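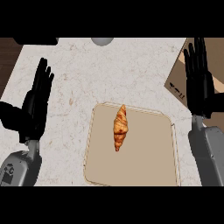 Wakurix is a simulator and controller package for two-armed robots, sold by Jemden, and I have been using it since August to rehearse bench jobs before they go anywhere near real hardware. The licence costs $428 a year. I bought it for the handling tests we run at Ruangrit, where we set up food trays for a small packing line. The scene I have used most is the kitchen counter from the Jundside pack. It has a marble top, a beige tray with a croissant on it, and an arm on either side with the hands held open and clear of the tray. I don't touch the pastry until the arms are in a position like that, and the fault I found has to do with how they leave it.

First the ordinary part of the review. Installation was easy. The program opened on an older office desktop without complaint, and a scene loads quickly once the textures have been built. You can record a motion, trim it, slow it down and play it back. The joint sliders are well labelled. I did not need the manual for the first week, although I needed it later and the index is poor. The Jundside pack is good value if your work is on a flat surface and not much use if it isn't.

Now the fault. Wakurix has a pause button and a stop button. Pause freezes the motion and holds the joints. Stop is supposed to cancel the motion and throw away anything still waiting in the queue. In version 3 it does cancel the current move, but under one condition it keeps the queue. If you press stop while an arm is changing speed, then move the arm by hand with the sliders, the next start command sends it back to the last queued position first. It goes there in a straight line at full speed, ignoring the speed limit you have set, and it does not check for the other arm or for anything on the counter.

I noticed it when the left arm went straight through the side of the tray. I assumed I had left an old waypoint in the file. I rebuilt the file from nothing and tried again, stopping at the same point every time. Out of 17 attempts the arm jumped in 5. The log recorded each of them as a normal start.

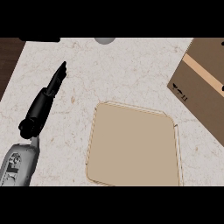

Kitchen counter scene, left arm over bare marble and the tray empty.

I cleared the tray in the file to see whether contact with an object made any difference. It didn't. The jump happened with the tray empty as well, and it happened on the right arm when I swapped the motions over.

In a simulator the damage is nil. You reset the scene and carry on. My concern is that the same controller module can be connected to a physical arm, and Jemden advertises it for that. Somebody who has pressed stop will reasonably believe the queue is empty. They may be leaning in to straighten a tray when a colleague presses start. I have not tested the fault on a real arm and I am not going to.

I reported it through the support form and attached the file and the log. The first reply asked me to update my graphics driver, which I did, with no change. The second reply, a week later, confirmed that the queue was being kept and said a correction was planned. There was no date for it. At the time of writing there is no warning on the download page, and I think there should be one.

Until it is corrected, use the Clear Queue command in the Motion menu after every stop, then check the queue panel before you start again. I have not seen a jump after doing this. The panel is hidden by default and you will find it under View. If you have a physical arm connected, disconnect it before you move anything with the sliders, and keep using the hardware emergency stop. The stop button on the screen is no substitute for one.

Would I buy it again? For simulation only, yes. The motion editor is clear, the colours and labels are easy to read, and it has saved me a fair bit of setup work. For controlling real equipment I would not use version 3 at all. I'll install the corrected version when it comes out, run the same file and add the result to this review.

Rating: 3 out of 5 for simulation. No rating for control.

Reviewed by Huệ Châu, Fri 30 October

Home Reviews Software Arms and Grippers Forum Contact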